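Kerkier, the film
Reviewed 2020-09-27

I read Trygve Öberg's novel Kerkier when it came out in paperback and liked it enough to buy a second copy for my brother. The film has been on the shelf for a while, and after two postponements it opened in February at one theater near me, where I saw it twice.

The book runs 400 pages and covers a single winter in the life of a ferry inspector named Bolletance. He writes reports. He argues with his landlady. In the last third he is asked to sign off on a boat he has not looked at, and the rest of the novel is him putting off the signature. It is told in the first person, and most of what matters happens in his head.

Director Gyula Győri and his screenwriter, Tamás Bakos, have cut the landlady down to two scenes and moved the boat to the start. I understand the choice. A movie can't wait an hour and a half for its problem to show up. But the slow build was how Öberg made you like Bolletance before he gave you a reason not to, and without it he comes across as a coward from the first reel.

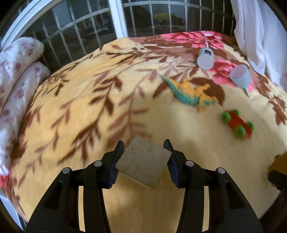 What works

Alby Maihi is very good in the lead. He has a way of reading a document, lips moving slightly, that is straight out of the novel, and he doesn't push for sympathy. The voice-over is kept short, and most of it is Öberg's own sentences. The dinner with the harbor master plays almost word for word, and it's the best scene in the picture.

Jenő Farkas did the music, mostly solo piano. It stays out of the way.

What doesn't

The ending. In the book we never learn if he signs. The film shows the pen, the page and the name, then adds a coda on the dock set years later. People around me seemed to like it. I thought it answered a question the story was better off leaving alone - and the old-age makeup is poor.

The middle also drags. There are three separate trips to the records office and they all make the same point.

Should you see it? If you haven't read the book, yes, it's a solid drama with a strong performance. If you have, go for Maihi and the dinner, and be ready to leave when he picks up the pen. The paperback has been reissued with Maihi on the cover. I'd look for the old one.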